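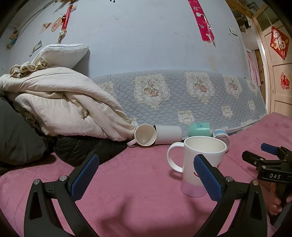

Supporting players, talk notes
Film club evening, Verkden

Start with the clip, no hello first. Kitchen argument from Kettle, the bit where Irena Chmielewska walks in, puts her keys down and says nothing. Let it run to the door closing. Then lights.

Okay, hello everybody! Ask: who was the lead in that? Most hands will know. Then ask who they were looking at. (Pause. Let them argue a little.)

I love this stuff, and I want to spend tonight on the people whose names come up fourth or fifth in the credits. Irena is my way in because she has done it for so long and so well, and because I have now watched Kettle more times than my family thinks is healthy.

Short background. Trained on stage, years in a touring company, first screen part was a bus passenger with 2 lines. She was 55 when Kettle came out and people started calling her a discovery. Leave room for the groan here.

SLIDE 2
The keys. Watch her hand, she sets them down so slowly that the brother loses his place in the fight. Jarosław Nowakowski directed, and in the script she just "enters." Everything else is hers. Play it again without sound if the laptop behaves.

SLIDE 3
Jirken, the TV series. Totally different job. She plays the landlady across 3 seasons (check this with Delphine before I go on!!) and she's funny, properly funny, fast and rude. Clip is the stairs scene. Mention Ksawery Rutkowska as the tenant, who is terrific too, and how the two of them talk over each other without ever losing a word. That takes such good ears.

Don't get stuck on the finale. If somebody asks, say we can fight over it at the bar.

SLIDE 4
Casting. Elżbieta Żak cast Dirkley and saw 300 people for the smaller parts, which I find wonderful. Think of how much of that film lives in the post office line! Every person standing there seems to have had a whole morning before we met them. Point out the man with the parcel, then the teenager, then Irena at the counter, only on screen for one scene and I still quote it.

Read the counter speech aloud? Only if running early. I do the accent badly.

SLIDE 5
What to look for at home. Pick a movie you know by heart and watch whoever isn't talking. See who listens and who is waiting for a cue. I did this with Dirkley in May and it was like getting a second film for free.

Questions. Repeat them into the mic, the back rows couldn't hear last time.

Thank Delphine Ostrowski for the projector and the subtitles. Sign-up sheet for the next screening is by the coats.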